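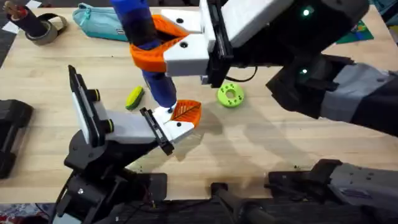

Blue thing, pickle thing, green ring. The table in August.

I have a theory that every flat surface in a home is a slow magnet, and that what it attracts is small plastic items belonging to no category. Ours is the long wooden table. We bought it for dinners. We have had 4 dinners at it, and at one of those we ate standing up in the kitchen because the table was full.

So this month I decided to deal with it. I gave myself an evening and a shoebox, and I want to set down what I learned, mostly so I can ignore it next year.

The lime-green ring came first. It has a hole in the middle and a lot of little dark holes around the rim, and I believe it is a donut, in the way that a child's drawing of a horse is a horse. Gladys Makokha, who was over returning my ladder, looked at it for a while and said it was a gear. We went back and forth on this longer than two adults should. It went into the shoebox as "donut/gear" and came out again twenty minutes later when I needed something to keep a stack of receipts from sliding.

Then the green and yellow one. Pickle? Cucumber? I've been calling it the pickle for so long that I can't be fair about it. It lies on its side and looks comfortable. I have put it in the toy bin, I have put it in the drawer with the batteries, and once, in a mood, I put it in the fridge next to the real ones. It always ends up back on the table. I suspect Mortimer, my brother-in-law, who visits a lot and has the face of a man who moves pickles.

The blue cylinder is harder. It has a dark band around the middle and gets a bit narrower toward the bottom, and it has the air of being part of something important. That is how these things survive. You hold it over the trash, you picture the day you'll need it, and you put it back down. I have a whole drawer of objects that lived through that moment, including the key to a bike lock I sold with the bike and a Drolport catalog I kept for one page. I couldn't tell you which page.

The official advice on all this (I read a paperback about it, two chapters in the bath) is to give each object a home. Fine. But what is the home of a pickle that isn't a pickle? The book had a nice section on scarves.

By about nine I had cleared one end and found out that the wood there is lighter than I remembered, and quite pretty. I sat down at it with a cup of tea and felt like a person in a catalog, though not the Drolport one. Then I went to get the shoebox and put the three of them back out, just until I decide.

Mortimer is coming for dinner soon. We'll be eating in the kitchen.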